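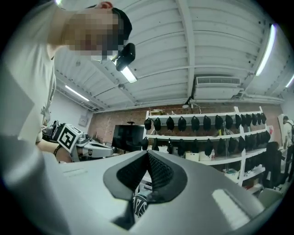 Figure 1. Work with the two hand-held grippers, view from the right-hand one. The marker cube is on top of the other gripper.

Stelov: teaching a two-handed task with hand-held grippers
Project report, second-year robotics course
Written by Bernardo Mendes for the Stelov group

1. Introduction

The aim of our project was to collect demonstrations of a simple task which needs both hands, and to use them for training a small control program. The task was to open a pencil case, take out one eraser and put it in a shallow dish. One hand must hold the case still while the other hand pulls the zip. For a person this is very easy, and for this reason we underestimated it in our first plan.

We worked eight weeks on the project. The group of the previous year had made the same kind of study with one gripper only, and they moved blocks from one side of a table to the other. Their report was useful for us, mostly the chapter about mistakes.

2. Equipment

Both grippers are held in the hand. The body is a light grey plastic housing and the fingers are soft and black, with a diamond pattern on the inside of the fingers. The pattern helps with smooth things such as the eraser. With the metal tab of the zip it helps less, and I will come back to this in section 5.

On the gripper there is a cube with a black square marker. The position of the gripper in the room is calculated from the markers, and therefore they must stay visible and clean. The person who makes the demonstration also wears a small unit at the front of the head, near the brim of the cap. We tried it first with an elastic band directly on the forehead, but two members of the group had a headache after one afternoon, so we changed to caps.

The recordings are stored with a program called Porkach, which was written by older students of our department. Porkach puts the data of the left hand, the right hand and the head on the same time line. It also has a page where one can play a recording slowly and give it a label. The training was done on the department computer during the night.

3. Method

Before each session we taped a sheet of paper on the table, on which the places of the pencil case and the dish were drawn. In the first week we did not use the sheet and every person put the objects where it was comfortable for him or her. The result was a very mixed set of data, and we could not say if a difference came from the person or from the table.

One demonstration goes like this. The person holds both grippers in the start position and waits for the signal from the laptop. Then the left gripper holds the end of the case and the right gripper opens the zip. The right gripper takes the eraser, moves it over the dish and lets it go. Both grippers return to the start position. A second student watches the screen and says "again" if a marker was lost. We did not want the person with the grippers to look at the screen, as this turns the head away from the work.

We changed roles often. Holding the grippers is tiring for the wrist, more than one expects, and a tired person makes short and nervous movements. I noticed this first in my own recordings. We agreed that everybody stops when the wrist starts to hurt and does not discuss it.

We used two pencil cases, a soft one made of cloth and a stiffer one. In our files they have the names Tipoki and Jadine. The names come from a joke of the first meeting and have no meaning, but they were already in the file names and it was too late to change them. Tipoki is the soft case.

4. Results

After checking all the recordings we kept 278 demonstrations for training. The others were removed for one of these reasons: a marker was lost for too long, the eraser fell beside the dish, or the recording was started too late. The last reason was completely our fault and it happened mostly on Thursday, when we had the room only until 18:00 and everybody was in a hurry.

With these data we trained the program and tested it on the pair of robot arms in the teaching laboratory. With Jadine, the stiff case, the arms opened the zip and took out the eraser in 8 of 11 trials. In the trials which failed, the right arm closed its fingers a little before it reached the zip tab, and then it continued the movement with nothing between the fingers.

With Tipoki the result was poor. The cloth folds when the left arm presses on it, and the zip is then not straight any more. The arm pulled in the direction it had learned and the whole case moved with it. In 2 of 11 trials the zip was opened, and I would not call these two trials nice to look at. We watched them several times and we think that the case was by chance lying flat.

5. Problems and discussion

The biggest practical problem was the visibility of the markers. When one gripper comes close to the other, as it must in this task, an arm or a sleeve easily covers the cube. We asked everybody to wear short sleeves or to roll them up. It was a small change and the number of lost markers went down immediately.

The second problem was light. The ceiling lights make reflections on smooth plastic, and on a glossy marker they can hide a part of the pattern. We printed the markers again on matt paper and replaced them one evening. After this we had to repeat the calibration, which we forgot, and one full afternoon of recordings could not be used. In our notebook there is now a line in red pen about it.

The third point is the zip tab. It is thin and it slides out of the fingers if they close on the end of it. Some of us solved this by turning the wrist and gripping from the side, others pressed harder. Both ways are in the data. I believe now that we should have chosen one way and practised it before recording. The program cannot know that it saw two different ways of doing the same thing, and sometimes it seems to do something in the middle.

There was some discussion in the group if we should attach a bigger tab, for example a loop of string. In the end we did not, as the previous group had advised to keep the objects unchanged. I am still not sure that this was the right decision for a student project with so little time.

6. What we would do differently

We would write the instructions for the demonstration on one page before the first session, including how to grip the tab. We would also train a first version of the program after the second week, even with few data. We waited until almost all recordings were finished, and so we saw the trouble with the soft case when there was no time to record more of it.

It would also be good to write in the notebook who made each recording. We did this only from the middle of the project, and for the earlier sessions we had to guess from the way the hands moved.

The next group can use our recordings and our labels. The table sheet is in the drawer under the laptop, together with the spare markers. Both pencil cases are there too, but the zip of Tipoki is now a little damaged and should be opened slowly.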